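Chapter 5
Getting Things from Here to There

When I was a boy in Billbridge, my uncle Vasco Valente ran the freight counter at the railroad depot, and I spent a good part of every February sitting on a stool behind it, keeping warm and getting in the way. He weighed things, he tied things, he wrote things down in a long green book – and all of it, the hams and the hat boxes and once a church bell bound for Quintela, went out on the evening train. I didn't know it then, but I was watching the end of a very old trade, and this chapter is my chance to tell you how that trade worked and what came after it.

We will begin with the carters who hauled wool over the pass to Golldale, a trip that took 13 days in good weather, and we will stay with them a while, for they are fine company! After that come the canals, the railroads and the mail.

Packing is the part of the story most of us skip, and I'd ask you to slow down for it. A carter used straw, sacking and a great deal of rope, and a badly tied load could cost him a season's pay. Our own habits are much plainer, and a flat tan cardboard box with clear packing tape across the top will look familiar to any reader of this book. Keep it in mind as we turn to the barrel makers, who come first. 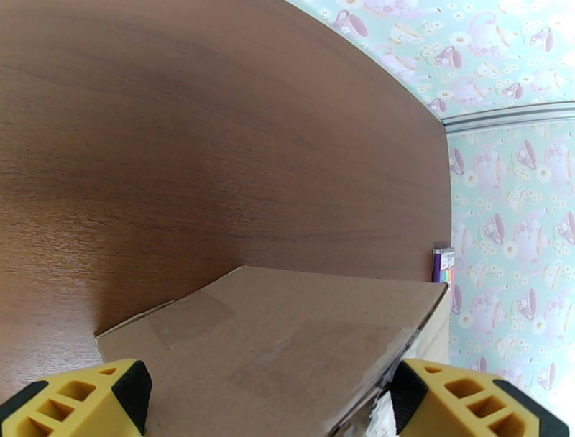
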